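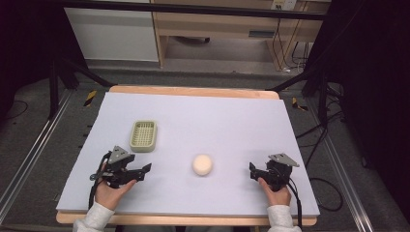
Itusthorpe

Itusthorpe is a village on the east bank of the River Jugah, 13 miles upstream of the market town of Waltel. It has a population of 424. The village is the largest settlement in its parish, which also takes in the hamlet of Vakora and several outlying farms.

Geography

The older part of the village stands on a low gravel terrace above the flood plain. Below it the land is flat, heavy and poorly drained, and most of it is kept as pasture. The ground rises to the east toward a chalk ridge, where the soil is thin and barley is the usual crop. A small stream, the Mill Drain, runs along the back of the main street and joins the river below the bridge.

Flooding is common in late winter. The road to Vakora is closed for several days in most years, and traffic is sent over the ridge. A bank was built along the river side of the village after a flood reached the church steps, and it was later raised and extended as far as the bridge.

Name

The second part of the name is from a word for an outlying farm. The first part is usually taken to be a personal name, though the form is not found elsewhere. Older spellings include Itesthorp and Yttisthorpe. Local people generally drop the middle syllable in speech.

History

The village grew up around a ford. A toll bridge replaced the ford in the eighteenth century and was itself replaced by the present stone bridge, which has 5 arches. Tolls were collected at a cottage on the west bank that is now a private house.

Osier growing was the main trade for much of the nineteenth century. Willow rods were cut in the wet ground by the river, stripped in the spring and sent to Waltel by barge. The trade fell away once the railway reached Waltel and cheaper rods could be brought in from elsewhere. The last osier bed was drained and plowed, and its outline can still be traced as a shallow dip in the field north of the church.
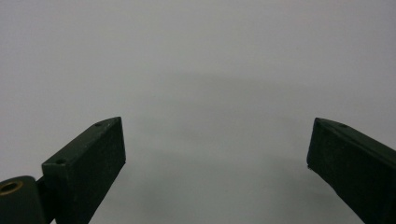 Economy and transport

Most working residents travel to Waltel. Farming employs fewer people than it once did, and two of the larger holdings are now run as one business. The village has a shop, a public house and a primary school, which also serves Vakora. A bus to Waltel runs on school days and takes 15 minutes longer than the direct road would suggest, as it goes by way of the ridge farms.

The railway never reached Itusthorpe. A branch line was surveyed along the river, but the landowners at Vakora would not sell and the plan was dropped.

Church

The church is mostly flint with stone dressings. The tower is the oldest part. The chancel was rebuilt on a smaller plan, and the blocked arch of an earlier side chapel can be seen from the churchyard. The bells are rung on Sunday mornings and for weddings.

Notices in the press

The raising of the flood bank was reported in the Waltel paper. The opening of that report reads: 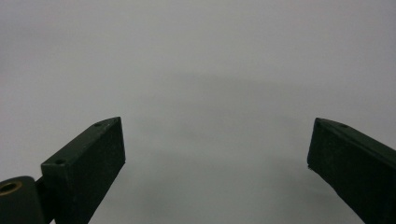
ITUSTHORPE, October. Work on the river bank has been finished ahead of the winter, and the bridge road is open again in both directions. The engineer, Mathias Camenzind, said the new section would be left to settle before it was seeded. Cempaka Sembiring, who farms the pasture below the church, said the sluice at the Mill Drain still needed repair.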